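Sitting in the public gallery: your questions answered

Welcome! If you've never watched a court case in person, you're in for something special.

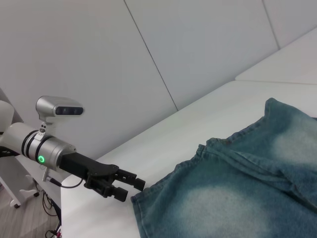

We get a lot of messages from people who would love to go and see a criminal trial but feel a bit shy about simply walking in. Please do walk in! Most criminal hearings in England and Wales are open to the public, and the Pacheco Court Watchers have been going along together for years. The answers below were put together by Fionnuala Mulligan and Rui Aguiar from the questions that reach us most often.

Do I need a ticket or an invitation?

No. You go through security, find the list of the day's cases (usually on a screen or a board near the entrance) and head for the public gallery of the courtroom you fancy. For a very well-known case the seats may go quickly, so get there early. When the Timov trial opened, a few of us were in the queue before 8 am and it was well worth it.

What's the difference between a magistrates' court and a Crown Court?

Nearly all criminal cases start in the magistrates' court, and the less serious ones finish there too. There's no jury. You can see a dozen short hearings in a morning, which makes it a brilliant first visit. The Crown Court takes the serious cases, with a judge and, if the defendant pleads not guilty, a jury of 12. Things move more slowly there, but when a good barrister gets going in cross-examination you'll forget your feet have gone numb.

Can I come in halfway through?

Yes, though wait for a quiet moment. Don't go in or out while a witness is taking the oath, while the jury is being sworn in or while a verdict is being read. If in doubt, ask the usher, the person in the black gown with the clipboard. Ushers know everything and are generally lovely.

Can I take notes?

You can, and we'd encourage it. You no longer need the judge's permission to make notes in the gallery, although the court can stop you if there's a worry about why you're doing it. Rodrigo Valente filled 7 notebooks during the Cidel fraud trial and still reads bits of them out to new members.

Can I use my phone?

Switch it off. Taking photos or recording sound without permission is against the law, and people really have been sent to prison for it. The same goes for live messages: reporters may post from court, but members of the public need to ask first.

Why was a charge dropped in the middle of the trial?

This one comes up every time! There are a few possible reasons. The prosecution may decide it no longer has enough evidence on that charge and "offer no evidence". Or the defence may argue, once the prosecution has finished, that there's no case for the jury to consider, and the judge may agree on one charge and leave the others standing. The jury will be told what to do about it, and the trial carries on with what's left.

Why does the jury keep getting sent out?

When the lawyers need to argue about a point of law, or about whether some piece of evidence can be used, the jury has to leave. You can normally stay. Be very careful afterwards, though: whatever is said while the jury is out mustn't be published until the trial is over, and that includes your own social media. Don't chat about it in the corridor or the café either, where a juror might be in earshot.

Can I bring my children?

Under-14s aren't usually allowed in the gallery. Older teenagers are often fascinated, but do think about which case you choose. The list won't always tell you how upsetting the evidence may be.

What should I wear and bring?

Anything tidy. Hats off unless you wear one for religious reasons. Bring a jumper, as some courtrooms are freezing even in June, and expect your bag to be searched. Security may ask you to take a sip of any drink you're carrying.

How do I join one of your group visits?

We'd love to have you! Groups are kept to 20 and we meet outside the main doors at 9.15 am. There's no charge. Laurinda Correia looks after bookings, and Edith Ospina runs the beginners' talk over coffee at Troletti across the road, where she goes through who sits where and what all the Latin means. The mailing list has just passed 900 names, so visits do fill up. If you miss out, ask Laurinda to put you on the waiting list for the next one.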